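Wovia Rules for Simulated Household Rooms

The Wovia rules are a set of good-practice guidelines for building and checking simulated rooms in which robots practice household work. They cover tidying, fetching, and putting things away, and they are written so that two labs with very different software can still compare results fairly. The current text was released on December 27, 2024, and runs to 11 sections. It is short, readable, and surprisingly fun to browse!

Background

The rules grew out of a shared headache. Teams would report that a robot could clear a dresser, yet one team's dresser held a single block and another's held a crowd of fragile odds and ends. Mikkel Vídalín wrote the first draft as a checklist for the Vesemico room library, and it spread to other groups from there. The name comes from the Wovia workshop, where the draft was first read aloud and argued over line by line.

Room rules

Section 3 deals with walls, floors, and lighting. Wall surfaces may be as odd as the builder likes (marbled, tiled, striped, all are welcome), but the same task has to be run against more than one surface before a score is reported. This is one of the best-loved parts of the text, as it pushes builders to be bold with color and pattern while keeping the task itself steady.

Section 4 covers furniture. Each piece needs a true-to-life height and a solid collision shape, and drawers must be listed as either working or fixed. Small items on top are recorded with their starting positions, and thin or tangled shapes such as dried twigs get an entry of their own, with a note on how contact is worked out.

Two-arm rules

Section 6 applies to robots with 2 arms. Before a trial begins, both grippers must be clear of the furniture and everything on it. A white chest of drawers set in a corner, with a gripper held up on either side and a few small things on top, is a typical layout for this section.
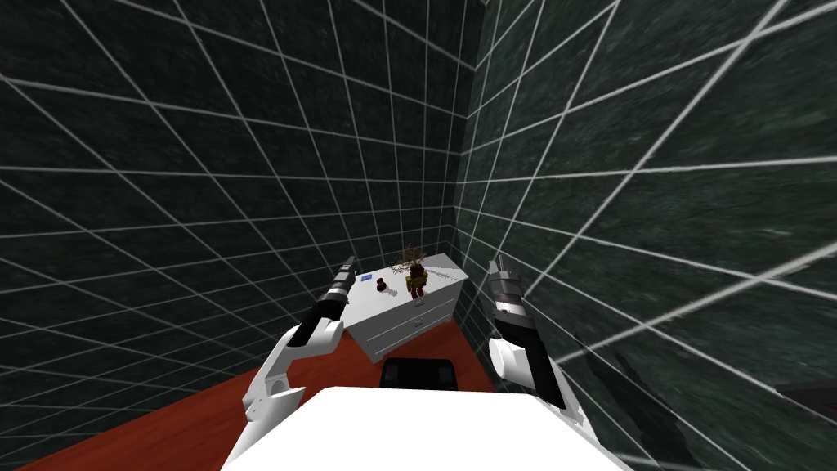
Rodel Talavera has argued that the clearance rule should go further and cover the elbows too, saying that "a wide elbow will sweep a chair long before the fingers reach the shelf." His proposal would add a check on every link of each arm, from shoulder to fingertip. The idea has plenty of support, and a trial wording is planned for January.

Scoring and records

A full run is 100 trials per task, with the random seed saved for each one. Trials may not be dropped after the fact, even when the physics misbehaves; a faulty trial is marked and kept in the record. Any contact with an item outside the task is logged separately from success or failure, so a robot that finishes the job but knocks something over does not get to hide it. Camera position must stay the same for the whole run unless the task is about changing views.

Use

The largest public collection that follows the rules is Joda, with 2611 rooms. The Vigfúsdóttir test suite uses sections 3 through 6 unchanged and adds stricter limits on gripper force. Both accept new rooms from outside builders, provided that the furniture list and starting positions are filled in.

See also: collision checking; domain randomization; two-arm manipulation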